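About Brurkine Kitchen

Prepared meals, breakfast bowls and catering

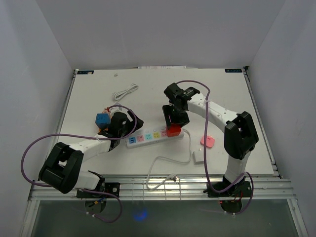
Brurkine Kitchen prepares fresh meals for individuals, families and workplaces. The company was founded by Kerubo Wanyama, who continues to serve as its director and who approves every recipe before it is added to the menu. Our food is cooked in small batches, portioned by weight and sold chilled, with a full list of ingredients printed on each container.

Our History

The company began as a breakfast counter with 6 items on its menu. Four of them were egg dishes, one was a millet porridge, and one was a lentil soup that customers began to order in the morning as well as at noon. Requests for meals that could be taken home and reheated led to the first line of chilled containers, which were sold from a single refrigerator beside the register.

Demand for the chilled meals soon exceeded what could be cooked between breakfast and lunch. The company leased its present kitchen on Jiterero Road and moved all evening production there. The original counter remains open and is now known as the Rana Counter, after the street on which it stands. It serves breakfast and lunch and is the pickup point for most individual orders.

Catering was added at the request of several neighboring offices. It is now a department of its own, with a separate order desk and a dedicated section of the kitchen.

What We Prepare

The current menu lists 83 dishes. Not all of them are available at one time. The menu is divided into a standing list, which is offered throughout the year, and a seasonal list, which changes with the produce available to us. The autumn list closed at the end of November and has been replaced by winter dishes, among them braised greens with white beans, squash and coconut stew, and baked oatmeal with pears.

Breakfast bowls are built on eggs, grains or yogurt. Customers may leave out any ingredient or exchange it for another of the same kind at no charge. Additional protein is charged separately, as shown on the order form.

Lunch and dinner containers are sold in two sizes. The regular size holds one serving. The family size holds four and is packed with the sauce in a separate cup, so that each person may season the dish to taste. Soups are sold by the pint and by the quart.

Beverages include brewed coffee, hot and iced tea, ginger water, and a coffee blended with cocoa and unsalted butter. Beverages are available at the Rana Counter only and cannot be added to delivery orders.

Ingredients and Suppliers

The company buys vegetables, eggs and dairy products from growers and distributors with whom it holds written agreements. These agreements cover washing, storage temperature and delivery times. Dry goods such as rice, lentils, oats and flour are bought in bulk and stored at the Jiterero Road kitchen.

We do not use artificial colors in any dish. Stocks, dressings and spice blends are made in our own kitchen. Bread and flatbread are baked by an outside bakery to our recipe and are delivered each morning before the counter opens.

Allergens and Dietary Needs

Dishes containing milk, eggs, fish, wheat, soy, sesame, peanuts or tree nuts are marked on the menu and on the container label. All of these ingredients are handled in the same kitchen. Although surfaces and utensils are cleaned between batches, the company cannot guarantee that any dish is entirely free of a given allergen. Customers with a severe allergy are asked to speak with the order desk before buying.

Vegetarian, vegan and low-carbohydrate dishes are marked with the letters V, VG and LC. Nutrition figures for each standing dish are available on request and are updated whenever a recipe is changed.

Catering

The catering department serves meetings, receptions and family occasions of up to 300 guests. Menus may be chosen from the printed catering list or arranged with the kitchen in advance. Orders for more than thirty guests require five working days' notice. Smaller orders are accepted until noon on the working day before the event.

Hot food is delivered in insulated carriers, which are collected by our drivers on the following day. Serving utensils are included. Plates, napkins and cups may be added to any order. A deposit is required to reserve a date and is applied to the final invoice.

Ordering and Accounts

Individual orders may be placed at the counter, by telephone or through Histeck, our online ordering page. Histeck shows the dishes available for the coming week and allows customers to save a regular order, which may be paused or changed until the evening before it is prepared. Workplaces may open a monthly account through the order desk.

Our People

New kitchen employees complete a paid training period under a senior cook before taking charge of a station. Training covers knife work, safe holding temperatures, labeling and cleaning procedures. All cooks and drivers hold current food handling certificates, and the company pays the cost of renewal.

Employees receive a meal during each shift. Openings are posted at the Rana Counter and on the careers page. Applications are accepted throughout the year, including from persons with no previous kitchen experience.

Community Meals

Brurkine Kitchen sets aside part of its weekly production for neighborhood meal programs. In the present year the company has supplied 1000 family-size containers under this arrangement. Organizations wishing to be considered should write to the director, giving the number of people served and the refrigerated storage available on site.

Contact

Questions about orders, catering and accounts should be directed to the order desk during counter hours. Correspondence concerning suppliers or community meals should be addressed to Kerubo Wanyama, Director, at the Jiterero Road kitchen.

Page last revised December 16, 2025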